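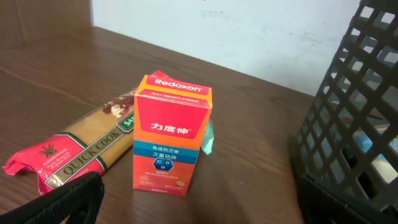

Pirgate Folk Weekend — camping, shuttle and the new ticket split

Print this thread | E-mail to a friend
14 replies | 302 views

melnyk_h
Has anyone booked the April weekend yet? The program went up last night and they've split the tickets. It used to be one pass for both stages. Now the Mill Stage is separate and costs an extra $40. I've gone to this festival most years since it was still in the school gym and I'm not sure I like it.

kt_kwon
Booked mine as soon as they opened. The Mill Stage holds 112 people and last year you had to line up through the whole act before to get a seat. I missed the Karine Poirier set entirely because of that. I'd sooner pay and know I'm in.

drumlin
$40 on top of the weekend pass is a lot for a room with folding chairs. Families won't do it. My two kids saw their first fiddle workshop in that room and it cost us nothing extra.

melnyk_h
The workshops are still included, I checked. It's the evening concerts that are ticketed.

drumlin
OK, that's better than I thought. Still don't like it.

Carter N.
I help with sound on the main stage, so take this as one person's view. The field sold over 1,000 passes last year and the Mill was turning people away every night. Something had to change. I would have done a free draw at the gate, but I wasn't asked.

kt_kwon
A draw means you drive three hours and maybe see nobody you came for. No thanks.

Carter N.
You'd still have the whole main stage.

sylvie_c
Can we get back to camping? The thread title says camping. Is the lower field open again, or is it all up behind the arena?

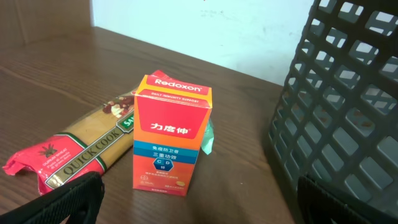

Camping and shuttle (moved from General)

melnyk_h
Lower field is open for tents only. Trailers go behind the arena. The map on the program has them the wrong way around, so go by the written directions.

sylvie_c
Thanks. We have a tent trailer, so I guess that's arena. Is there power?

Carter N.
No power on either field. There's a tap by the arena doors and the washrooms stay open until midnight. Quiet time is 11 p.m. in theory. The session tent goes later than that and the sound carries, so park at the far end if you want to sleep.

drumlin
Shuttle from Clikham is running again as well. First bus is 9 a.m., last one back leaves after the final encore. It was late both nights last year — bring a jacket for the wait.

kt_kwon
Does the shuttle take instruments? I've got a double bass.

drumlin
I've seen a cello on it. A bass, I doubt it. E-mail them before you count on it.

sylvie_c
Booked the trailer spot and two weekend passes, no Mill. We'll try the session tent in the evenings and see how that goes.

Share this thread (3)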